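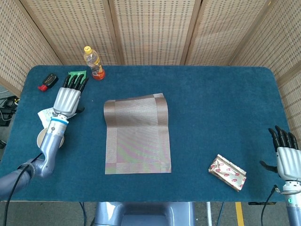

A woven placemat on a blue felt table, with a folding screen behind.

How Does a Big Truck Stop?

If you have ever stood on a sidewalk while a big truck pulled up at a red light, you probably heard it go PSSSHHHT! It sounds a bit like a giant letting out a sneeze. My niece used to jump every single time. That noise is air, and air is what helps the truck stop.

Let's start with something smaller. When you squeeze the brake lever on your bike, a cable pulls two rubber pads against the rim of the wheel. The pads rub, the wheel slows down, and you stop (before the mailbox, we hope). The rubbing is called friction. Rub your hands together fast and you can feel friction for yourself, because your palms get warm. Brakes get warm too, and on a heavy truck going down a long hill they can get very hot indeed.

Now, a truck is much, much heavier than a bike, and no driver has legs strong enough to squeeze all those brakes alone. So the truck gets help from squashed air. Near the engine there is a pump called a compressor. It pulls in ordinary air, the same kind you are breathing right now, and packs it tightly into strong metal tanks. Squashed air pushes hard on everything around it, just like the air in a balloon pushes on the rubber.

When the driver steps on the brake pedal, a little door called a valve opens, and air rushes down hoses toward the wheels. At each brake it fills a round can called a brake chamber. The air pushes a rod, the rod moves the brake parts, and the brake parts press and rub. The wheels slow down. When the driver lifts that foot again, the used air has to go somewhere, so out it puffs. Psssht! You may hear an even bigger puff when the driver sets the parking brake.

And here comes my favorite bit, so I hope you are still with me. What if all the air leaked out? You might think the truck would roll away, but inside the parking brake there are big, strong springs that are always trying to push the brakes on. Air holds the springs back while the truck is driving. If the air gets too low, the springs push out and the brakes grab. Isn't that clever?

Katalin Borbély has fixed trucks in Vunmont for 16 years, and she let me watch her work one chilly April morning. She walked along the trailer listening for leaks, with her head tipped to one side like a robin. Then she brushed soapy water on a hose. If a hose has a tiny hole, the soap makes bubbles there. She found one fat bubble, said "Aha!" and went off to get a new hose.

Try it with a grown-up: blow up a balloon, pinch the neck shut, and set a light book on top of it. Feel how the air holds the book up? Now let the air out a little at a time and listen.

Words to know
Friction: the rubbing that slows things down.
Compressor: a pump that squashes air.
Valve: a little door that lets air through or keeps it in.
Brake chamber: the can where air pushes the rod.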